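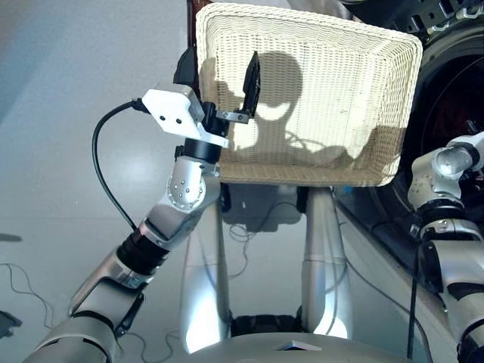

Para que serve um cesto vazio em cima da mesa?, perguntou um dos leitores do rascunho, e a pergunta acabou por mudar esta secção inteira. Eu tinha escrito páginas sobre panos e quase nada sobre o sítio onde eles vão parar. Em Hutetville, onde passámos o mês de junho a estudar como as pessoas arrumam coisas pequenas, o cesto de vime branco era o objeto que toda a gente agarrava primeiro (eu também!), antes de decidir o que lá ia dentro.

4.2 O cesto como decisão

Nas 28 sessões que analisámos, arrumar começava quase sempre por virar o cesto e espreitar lá para dentro. Não estava nas instruções. Demos 30 minutos a cada participante e uma lista curta de objetos, mais nada, e mesmo assim o gesto repetia-se. Ainda pensei que fosse mania do grupo de Brarkside, que treinou connosco no piloto, mas voltou a aparecer nos outros.

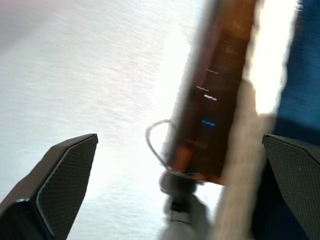 Outra coisa que me apanhou desprevenida foi o tempo gasto nas superfícies. Há quem limpe, alise e afaste tudo antes de pousar seja o que for, e há quem vá logo ao pano. No protocolo Juška, que adaptámos, esse tempo conta como pausa. Nós passámos a contá-lo como trabalho e fiquei bem mais contente com a codificação assim, embora tenha obrigado a rever as anotações todas desde o princípio.

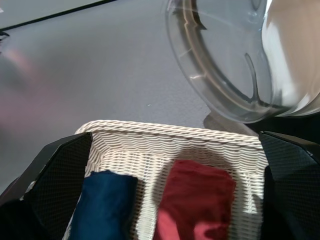 Figura 2. Cesto de vime com um pano azul e um pano vermelho; acima, uma taça de plástico transparente inclinada.

Quanto aos panos, a dobra importou menos do que eu esperava. Um pano enrolado à pressa e um pano dobrado com todo o carinho contaram igualmente como arrumados, desde que ficassem abaixo do rebordo. As taças deram mais luta: rígidas, ocupam o espaço que ocupam, e vários participantes deixaram-nas para o fim, já com o cesto meio cheio. Na versão seguinte da grelha Zondider separámos por isso os objetos moles dos rígidos, e a concordância entre codificadores melhorou. Os casos mistos (um pano dentro de uma taça, por exemplo) ficam para a secção 4.3.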